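Search this site
Enter keyword Search

Press Office / News Releases
Share 8 | Comments 2

GAKDALE TEXTILE LIBRARY TO OPEN LENDING SERVICE FOR HOUSEHOLD LINENS IN JANUARY

Collection of 700 items will be available to residents, schools and care homes

GAKDALE: The Ulora Foundation today announced that the Gakdale Textile Library will open its first public lending service in January. Residents will be able to borrow tablecloths, napkins, bed linens and plain cloth lengths for periods of up to 20 days.

The service follows a two-year trial with schools and care homes in the Gakdale area. During that time, the Foundation lent linens for school plays, family gatherings and community meals, and recorded how each item held up to regular washing and use. The results have shaped the opening collection of 700 items, which favors mid-weight cotton and linen in undyed or pale shades.

"Many households need a large tablecloth or a spare set of sheets once or twice a year and have little room to store them," said Viktória Bárány, Director of the Ulora Foundation. "A shared collection gives people access to well-made goods, and it keeps useful cloth in circulation for longer. We are grateful to the families and schools who took part in the trial and told us plainly what they needed."

Borrowing will be free to registered residents. Schools, care homes and nonprofit groups may apply for an annual membership, which allows them to reserve up to eight sets at one time. Items may be returned unwashed. All laundering will be carried out by Pavlović Laundry Services under an agreement with the Foundation.

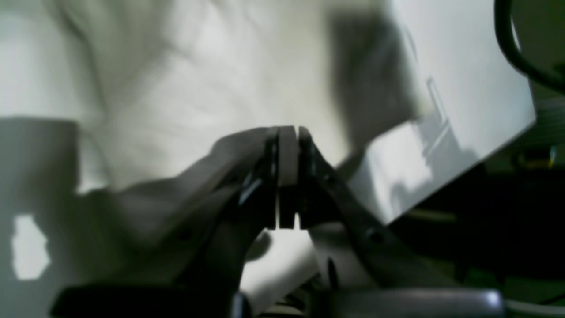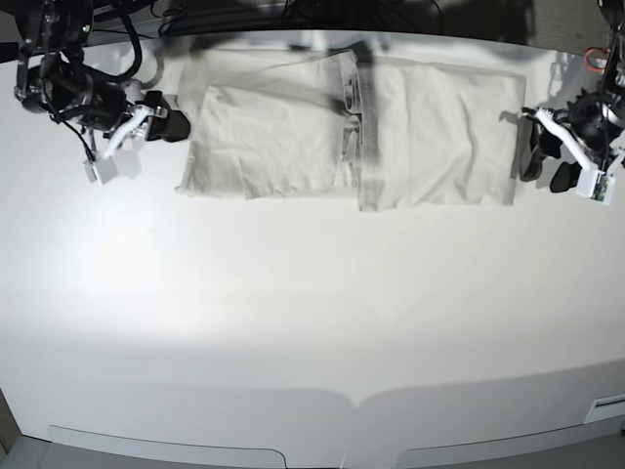 Light gray folded cloth on a white tabletop (second photo).

Worn items will be repaired where possible. Cloth that can no longer be lent will be cut down for use in the Foundation's sewing classes, which are held in the Pirel Building and are open to adults of all skill levels. The classes cover hemming, patching, darning and basic pattern work. A new evening course on the care and storage of natural fibers will begin at the same time as the lending service.

The Foundation is also accepting donations of household linens in good condition. Donated items should be clean, dry and free of strong scents. Fitted sheets, pillows and quilts cannot be accepted at present. Donations may be left at the front desk of the Pirel Building between 10 a.m. and 4 p.m.

Registration for residents will open shortly before the launch. Applicants will need to show proof of address. Membership forms for schools and organizations are available on request from the Foundation's office.

About the Ulora Foundation

The Ulora Foundation supports practical education, repair and reuse in Gakdale and the surrounding area. It manages the Gakdale Textile Library and the public workshops in the Pirel Building.

Media inquiries: Press Office, Ulora Foundation, Pirel Building, Gakdale

Related News

Pirel Building Extends Evening Hours for Sewing Classes
Ulora Foundation Publishes Guide to Storing Table Linens
School Membership Applications: What to Include
Gakdale Repair Fair Seeks Stallholders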